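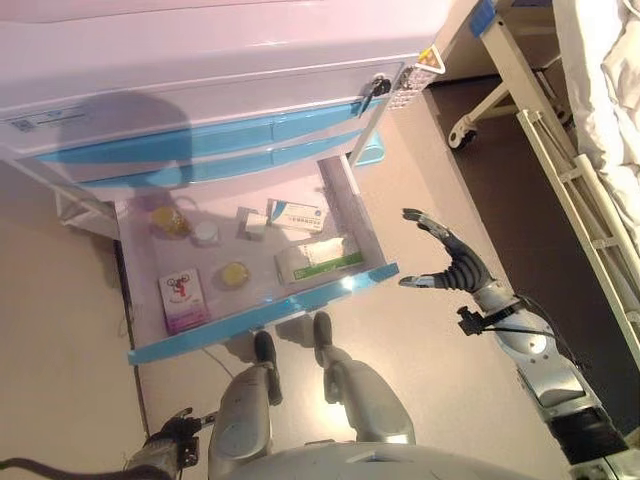

Re: Footpath 270, Grodcombe to Millow

Thanks to those who wrote back. I've copied the first message below for anyone who joined the list in July.

> The stile at the Millow end has gone again and the top step is lying in
> the ditch. Two of us got over but I wouldn't take the Thursday group that way.
> Is it the council's job or the farm's?
> Shu-fen Choi

I rang the rights of way office. They have logged it as fault 3674, so please quote that if you ring as well. The landowner has to keep a stile in repair but can claim part of the cost back, and the office will write to the farm. They wouldn't give a date.

Until then the way round is by Prondard Lane. Go left at the chapel, keep the hedge on your right and come back to the path by the water trough. It adds about 3 miles if you were going on to the mill, less if you turn back at the ford. The lane has no verge for the last stretch, so walk in single file.

I have asked whether they would put in a gate in place of the stile. Four members have told me they can't manage the stile even when it is sound. 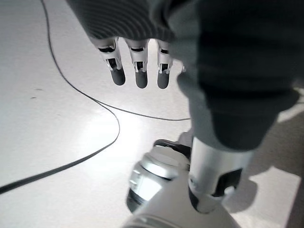
Can we still use the field path with dogs?

Only as far as the second gate, and on a lead, as there are ewes in the field beyond it.

The map sheets are still with Vasconcelos the printers. I'll post to the list when they are ready to collect. If you want one and haven't put your name down, reply to me and leave the list out of it.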